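Kitchen Table Notes > Everyday > Coffee and Cleanup

The counter after everybody has had their coffee

2014-06-18

I have been meaning to write about the coffee counter since March, when we finally finished the kitchen, and every time I sit down to do it somebody wants coffee. So this morning I made mine first, brought it over to the table, and shut the door. Let's see how far I get.

Those of you who have been reading for a while will remember the old counter, which was a yellowish sort of thing with a burn mark next to the stove that I covered with a trivet for years. I was fond of it in the way you get fond of a bad couch. The new one is white quartz, and I love it, I really do, but oh my goodness does it tell on you. A crumb on the old counter could live there in peace for a week. On this one you can see it from the hallway.

My friend Marlene Quintana warned me. She has had a white counter in her place over in Grornton for ages now, and when I told her what I'd picked she laughed so long on the phone that I put her on speaker and went on folding towels. Then she told me to get a stack of good cloths and to stop buying the kind of cookies that shed. I did buy the cloths. I'm not giving up the cookies.

Anyway, what I wanted to talk about is the clearing up, the small kind, the kind that comes in the middle of the morning when people have wandered through and had a cup of something and wandered off again. I don't mean the after-dinner cleanup with the roasting pan and the music on (I have opinions about that too, but they can wait). I mean a mug here, a paper cup there, a little plate with almost nothing on it. It never looks like much and yet it can sit there the whole day, because each person who walks by figures it's hardly worth stopping for.

I used to go at it in any old order. I'd pick up the mug, notice the napkin, put the mug down to deal with the napkin, find the trash was full, take out the trash, and come back in to find I'd lost interest. What I do now is paper first. Anything that's going in the trash goes in one trip, tissues tucked inside cups and the napkin folded over the top so nothing drops on the floor on the way. Check the cups before you do this! I have carried a half inch of cold coffee across the kitchen in a soggy napkin more than once, and it went down my sleeve.

Then the saucers. I tip the crumbs straight into the sink and give it a quick rinse so they don't sit there, and the saucer goes in on its side. Mugs last, because mugs are the ones people come back for. You would not believe the look I got from Ojārs Juška when I washed his while he was in the next room looking for his glasses. He is a very gentle man and he didn't say a word, he just stood there holding the glasses, so I made him a fresh one. Now I ask.

After that it's only the wipe-down, from the backsplash forward so the crumbs come toward you. Our tile is gray, and I'll admit I chose it because I thought it would hide splashes, and it does a pretty good job of it, apart from the stretch near the outlets where I can never seem to get the cloth in properly. I do that bit on weekends. Some weekends.

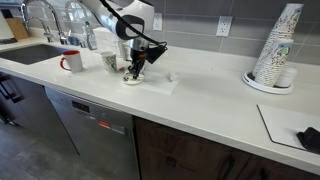
Now, the paper cups. I know some of you have feelings about paper cups in a house, and I had them too. I held out for a long time. But we get a lot of people through here in the mornings, and I was running the dishwasher for mugs alone, and one day I just gave in and set up a round white tray with a tall stack of them against the tile. They're the printed kind with green and blue designs, quite cheerful. People who are staying a while still get a mug. My favorite is white with a red inside and a red handle, and it makes even weak coffee look like an occasion.

The stack does lean. I've decided to let it, as long as it has the wall behind it. When I fill it up I'm always tempted to use the whole sleeve at once, and I should really stop a bit sooner, but then there's half a sleeve flopping around in the drawer and that annoys me more.

The cutting board stays out, leaning up in the corner by the wall. It's a light wood one and I use it every day for bread, so putting it in a cupboard seemed like making work for myself. Marlene says a counter should be bare at night. Well, Marlene has a pantry.

One more thing while I still have some coffee left. A couple of you asked in the comments how I keep the faucets looking decent, with the tall gooseneck and the little tap right beside it. I wish I had a secret. I dry them with a dish towel when I'm done at the sink, and if I forget, they get spots, and then I dry them the next day. I did try soaking a cloth in vinegar and wrapping it around the base, which worked fine but made the kitchen smell like pickles, and my sister asked what I was canning.

Next time I'd like to tell you about the drawer under the coffee things, which has 2 can openers in it and neither one opens cans. I also owe you the lemon bar recipe, I haven't forgotten. I'm trying it once more with less sugar before I write it down.

The door just opened. Somebody wants coffee.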